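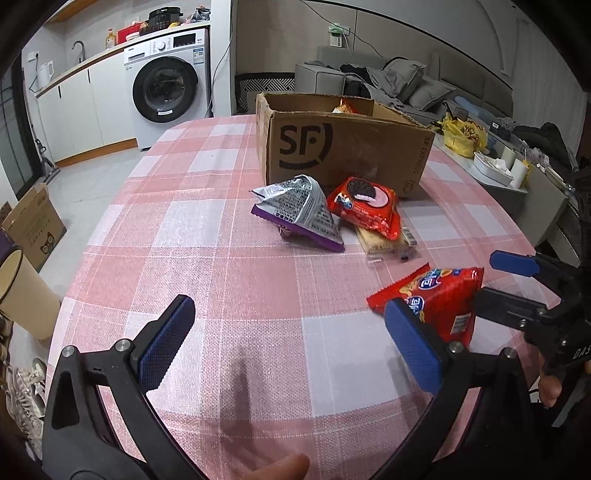
Yupin Chaimongkol wrote that the vocal on side B sits further back than on the download, and asked whether the vinyl was cut from a separate master. It was. The download uses the digital master; the LP was cut from a quieter one with less limiting.

Gomia: Bredgate (LP, second pressing)
Catalog no. ZM 113
Label: Zoma
Format: 12-inch vinyl, 33 rpm, 200 copies
Released: October

Bredgate is the second solo album by the singer Gomia and the first recorded without a backing band. The lead single, "Chantharasri", opens side A in its album version, which restores the second verse left out of the radio edit. Side B closes with a piano take of the same song.

The second pressing corrects the track order printed on the first label. The audio is unchanged. The lyric insert is now a single folded sheet, and a download code is printed on its back page.

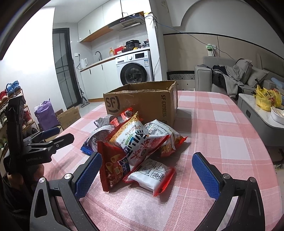

Snack packets and SF Express box, checked tablecloth.

Running order
Side A: Chantharasri / Half the Street / Slow Signal / Weekday
Side B: Bredgate / Second Key / Leave the Radio / Chantharasri (piano)

Total running time of side A is 252 seconds longer than on the cassette, which omits "Weekday" and fades "Slow Signal" early.

Orders are limited to two copies per customer. Sleeves with corner damage are sold separately under ZM 113-B. Test pressings are not for sale.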